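How to run a simulator demo table at an open day

Posted 8 March 2020 by Freya Heywood

Quick write-up while I still remember it. We did the Cernum open day this week, one screen, one operator, a line of people out the door. Several of you asked how to set up the same thing at your own place. So.

What you need

A desktop with a decent graphics card. Not a laptop, ours got hot and slow after lunch.
A big monitor on a stand, chest height. Projector looks washed out with the blinds open.
Two hand controllers, plus a spare pair charging.
A home scene with a kitchen counter and a few things on it. People get kitchens right away. The warehouse scene lost them.
Tape for the floor.

The night before

1. Load the scene and leave it loaded. Ours took 4 minutes from cold, which is forever with kids waiting.

2. Save a start state and bind it to one key. We used F5. You will press it all day.

3. Turn off updates, screen saver, chat popups. Genivaldo's lunch plans came up on the big screen in front of the mayor's office people. Don't skip this one.

4. Cap the arm speed at half. Visitors swing hard the first time.

5. Set physics to 2,000 steps a second if your machine can take it. Lower than that and our grippers started sinking into the bowl when you squeezed. Check with your own scene, yours may be fine.

6. Run the whole demo start to finish with somebody who has never seen it. Vanderleia did ours and found out teh left and right controllers were swapped.

On the day

Start with the robot's own view on screen, not the outside view. Visitors want to see what it sees, arms and all. Outside view second.

Talk for one minute, no more. Then give the controllers away. Order that worked for us:

Move one arm up and down over the counter, no grabbing.
Open and close the gripper in the air.
Push the sponge.
Grab the cloth.
Wine glass last, and only if they ask. They all ask.

3 tries each, then next person. Say this before you hand over the controllers or you'll be arguing with a nine year old.

Stand on the operator's left, one hand near the reset key. If the view tips over or an arm gets stuck, let them look at it for a second, then hit F5 and keep talking. No need to stop the session.

If something goes wrong

Arm shaking: release the gripper, reset. Usually two objects stuck in each other.
Controller drift: put it flat on the table, count to five, pick up again.
Screen freezes: swap to the recorded run (have one!!) and restart in the background.
Person feels sick: switch to the outside view and get them a chair.

Logging

Write the logs to a second drive. We ended up with 3,839 saved attempts from testing plus the day itself, and the main disk was nearly full by closing. Ademir is sorting them now, so please dont ask him for copies until he's done.

Packing up: controllers first, they walk off. Then the monitor. Tape comes up easier if you do it the same night.

Settings file is in the shared folder under Jonero, kitchen scene is in there too. Cremilda has the sign-up sheet for the next one, email her if you want a slot.

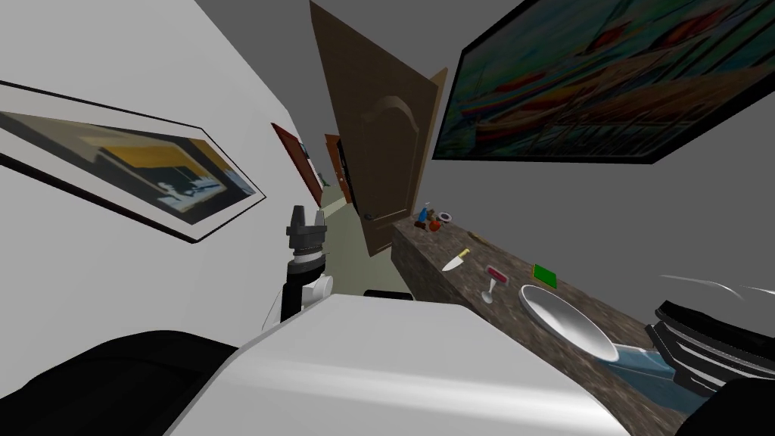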